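Print this page | E-mail this page

Praltoso software group, minutes, Friday

Present: Eimear Breathnach (chair), Ultan Corrigan (notes), two people from Flanside on the phone.

1. Logs. The set has now 1,246 runs, and 434 of them have no label. Eimear will divide them between us.

2. Grasp planner. Ultan explained the new cost for soft items. It still selects a fold which is hidden from the head camera. We agreed to give the wrist views more weight in the planner. 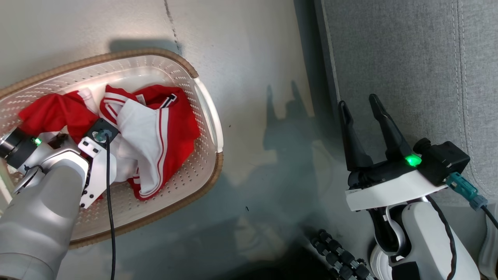
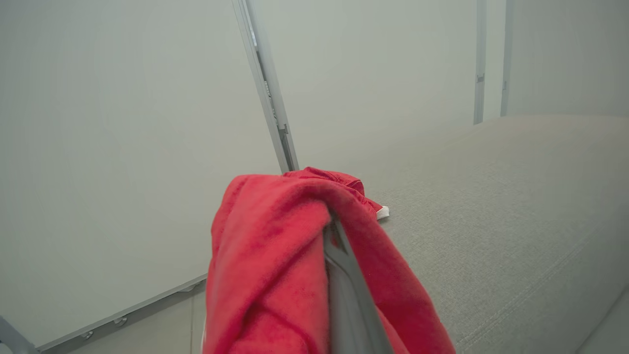 Red clothing, head and wrist views.

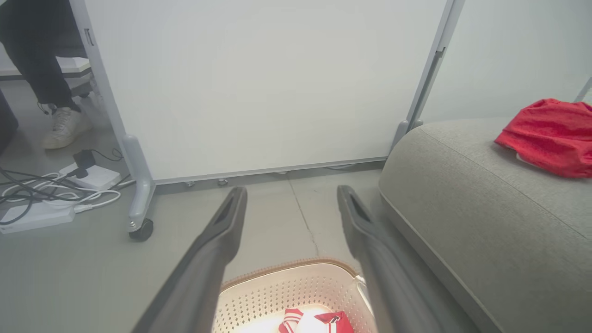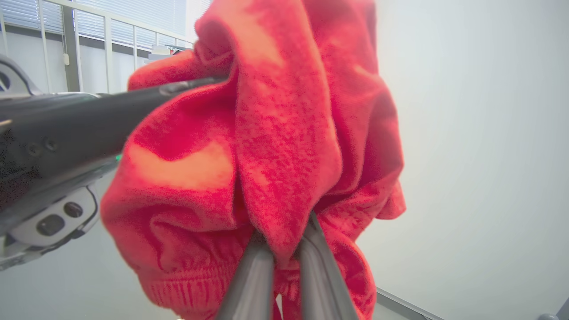
The time limit of the planner stays at 89 ms. Flanside asked for 60, but we did not accept this before the profiling is finished. Ultan will send the profile in June.

3. Replay tool. Tostisau opens the old logs with wrong time stamps. Ticket 41 remains open.

4. Next meeting is in the Ní Bhriain room, same hour.

Print this page | E-mail this page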